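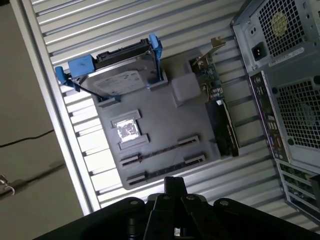
To: Cirkstead repair list
Subject: Re: sorting the donated desktops, what do we keep?

Hi all

Answering in a rush before I go out so forgive typos. Quoting the bit that matters and leaving the rest.

> Could somebody please say what comes out of a case and in what
> order? Last month I had the board out before the memory and it was
> a right faff. Also where do the cards go, the shelf or the drawer? And
> are we still keeping the small drives or has that changed? I've 2 more
> Wurnico desktops in the porch and would like to get them done before
> the school comes for theirs.
> Graziella Testa

Order, for what it's worth, is what I've been doing since April:

Power lead out, hold the button in for a bit. Side off. Memory first, then any card, then the drive with its caddy. Processor last and only if the board is going for scrap. If the board's staying in use leave the processor where it is, please, we've bent enough pins.

Memory: latches at the ends, both of them, push down and the stick comes up by itself. If it doesn't, the latch isn't down. Don't rock it.

Cards: one screw at the bracket usually. There's nearly always a little catch at the far end of the slot as well and that's the thing people snap. Feel for it with a finger. Push, then lift straight.

Drives: leave them in the plastic caddy. The blue ones flex, so pull the sides out a touch and the drive drops free later when somebody is wiping it. We are still keeping small ones, down to 400 GB. Anything under that goes in the Dravis crate for drilling. Unwiped on the left, wiped on the right, and write on the tape which it is!! Found one on the wrong side again.

Processors: never loose in a drawer. Something square to sit them in, lid side up, fingers off the underneath. If it's got paste on, wipe it before it goes away, not after.

Cards go on the shelf from now on, not the drawer. Drawer was getting silly, and the fans were catching on each other's brackets. Lay them flat with the name showing so it can be read without picking the thing up. The Quadro K620 is a nice short one and fits the low cases so dont let it go in with the mixed lot.

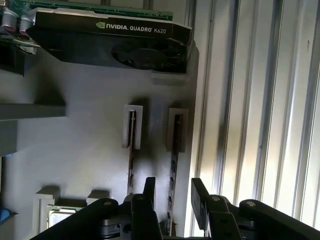 Graziella rang after I'd started this and would rather have the cards bagged before they go on the shelf, she says dust gets in the fans and then they rattle once they're in somebody's machine. Her other point was that a bag gives you somewhere to put the bracket screw, which otherwise ends up on the floor.

Fine by me. Bags are in the Schnyder box under the bench, the silvery ones, not the sandwich bags. There were 30 when I looked. If you take the last few say so on here and I'll order more, they're cheap enough.

Memory strips can share a bag, up to 4, but same type together and write the size on. Not "ram". We know it's ram.

Screws: the coarse ones are for the case, fine ones for optical drives, mixed tub is for when you truly can't tell. Please try to tell.

On the Wurnicos in the porch, yes bring them in, I'll clear my end of the bench after tea. Don't strip them till I've checked the asset stickers agaisnt the list from the school, I think one of them is meant to go back whole.

Got to run, bus. Key's in the usual place.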